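Snack wrappers in the bedroom, and how I finally got on top of them

May 10, 2022

I eat in bed. There, I said it. My mother raised me better, but she also raised me in a house with a dining table, and I live in three rooms over a dry cleaner on Petek Street. So the bed is the couch, the desk and (most nights) the snack bar.

For a long time the wrappers went wherever my arm happened to land. Under the pillow, down the side by the wall, into the pocket of a robe I then washed. If you have ever run a cookie packet through a full cycle you know what happens to the towels!

My first fix was a trash can by the door, which got used maybe once. Eleven steps is too far when you're warm. What did work was a small open basket right on the floor next to the mattress, close enough to drop things into without sitting up.

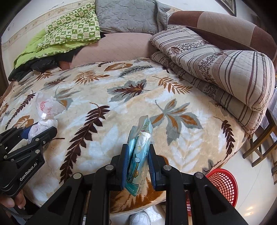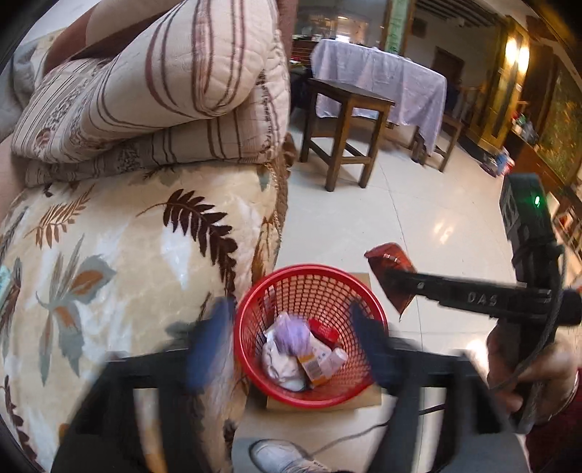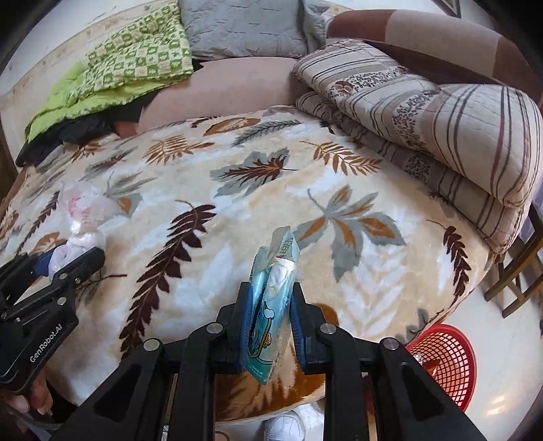
Blankets with a deep pile are the worst for this, because crumbs sink straight down and the little torn-off corners of packets go with them. I do mine before I make the bed. Big stuff goes first, by hand, then I fold the blanket in toward the middle and carry the whole bundle to the window for a good shake. Check the pattern twice if yours is as busy as the one with the autumn leaves, where a bit of brown or cream wrapper could sit for a week without catching your eye. A plain sheet is much kinder. After the shake I go over it with a damp rubber glove, always stroking the same way, and the last crumbs roll up into little worms you can pick off.

A few other things I've learned:

Get a basket with holes if you can. You can see from the pillow how full it is, and it rinses clean in the shower. Crumbs do come through, so put a flat piece of cardboard underneath and swap it when it gets grubby. Mine is the side of a shipping box.

Nothing wet goes in. Yogurt cups and fruit peel walk to the kitchen, no matter how sleepy you are.

Knot your thin plastic bags before you toss them. Loose ones puff up and the basket looks full when it isn't. One twist around the middle and a knot is plenty.

Flatten small cartons. Same idea.

Empty it when you brush your teeth at night. My friend Chanida empties hers in the morning and says it's the same thing, but she doesn't get ants. We had ants in November. I found the trail behind the headboard and it took me 17 days to be rid of them, so I'm a night person now.

Oh, and if your floor is pale like mine, move the basket when you sweep. I didn't, for most of a winter, and there's still a ring.

Next time I'll do the drawer under the bed, which currently holds one sock and a waffle iron.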